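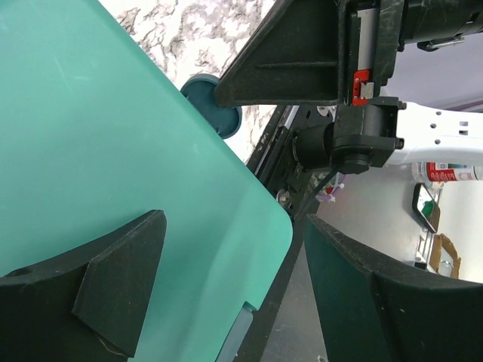 8 min read

When Siu-fong Chu asks a new colleague to choose a gripper, she does not give them a catalogue. She puts a teal plastic box on the marble-patterned worktop, and lets them watch two arms try to do something with it. The box has a smooth top, a rounded corner and a small tab. A child of three can open such a thing. For a pair of arms with two fingers each, it is a full morning of work.

The lab of Skosarel is on the second floor of a former dairy in Gestosdale. I came there because the company had promised its customers a plain answer to a plain question: which fingers should one buy for handling household objects? Chu and her colleague Hok-lam Kong had by then made 2,256 trials with four types of finger, two wrist cameras and two controllers. The answer they had was less plain than the customers hoped.

"We began with the wrong idea," Kong told me. "We thought the finger is the thing. So we bought many fingers."

The first set was a parallel pair with flat rubber pads. They hold a bottle very well. On the box they were poor, as the pads were too thick to go behind the tab. The second set, from the small maker Drarnovell, was moulded in a soft material and closed around the object like a hand in a mitten. Everybody in the lab liked them in the first week. Then the trials with thin edges began, and the soft tips folded back each time they met the rim of the box.

The third and the fourth set are both wedge-shaped and come to a narrow point, and they differ in the surface and in the stiffness. The stiffer pair won the test of the lids. Of 100 attempts to lift a lid by its edge, it failed 27 times, and most of these failures came from one controller. This was the moment, Kong says, when he stopped to order fingers.

The two controllers receive the same commands from the same operator. The older one sends a new position to the arm and waits until the arm confirms. The newer one does not wait. On paper the difference is a few milliseconds, and the engineers had not planned to write about it at all. But an operator feels it. Feng-yi Cheng, who has driven the arms for most of the trials, described the older controller to me as "to write with a pen on a long stick". With the newer one she could let the tip slide along an edge until it found the notch. With the older one she had to look, move, look again.

I was allowed to try both. I will not say how many times I pushed the box across the worktop. What surprised me was how little I looked at the object, and how much I looked at my own fingertips.

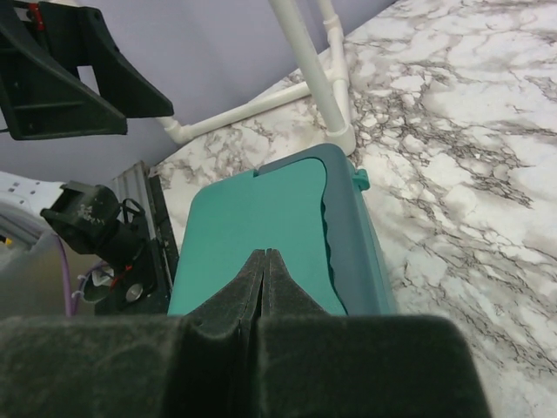
And so one comes to the cameras, where the opinions in the lab are most divided. A wrist camera always shows the fingers, and big fingers hide what they are going to touch. Chu wanted slim fingers for this reason alone. Cheng did not agree. She said that she needs to see the point of the finger, also if it covers a part of the box, because the point is her reference. They tried moving the camera a little higher on the wrist, then a little to the side. The higher place gave a better view of the object and a worse feeling for the depth. The side place was liked by the visitors and disliked by everybody who had to use it for more than an hour.

The lab settled on something in the middle, and on a habit. One arm works, and the other arm comes in from the opposite side, so that each camera can see what the other one misses. It costs time. Two arms near to each other must be moved with care — the elbows are wider than one remembers — and the cables need more slack than the drawings say.

Hedvig Brekke, who runs a repair workshop for kitchen machines and has been the first outside customer, is not interested in most of this. She wanted to know how long the tips last. After 2,000 closings the stiff tips had some wear on the edge but held as before, while the soft ones had small cracks at the base. She ordered the stiff ones, and the newer controller, and kept her old cameras.

Po-yen Kwan from the purchasing side would have preferred one package with one price. He still hopes for it. A shorter tip, with the code name Man, should be ready for trials in December, and Kong has already asked that nobody changes the controller before then. Until that time the advice of the lab is to borrow two pairs of fingers, test them on the worst object in the house, and write down which controller was running on each day.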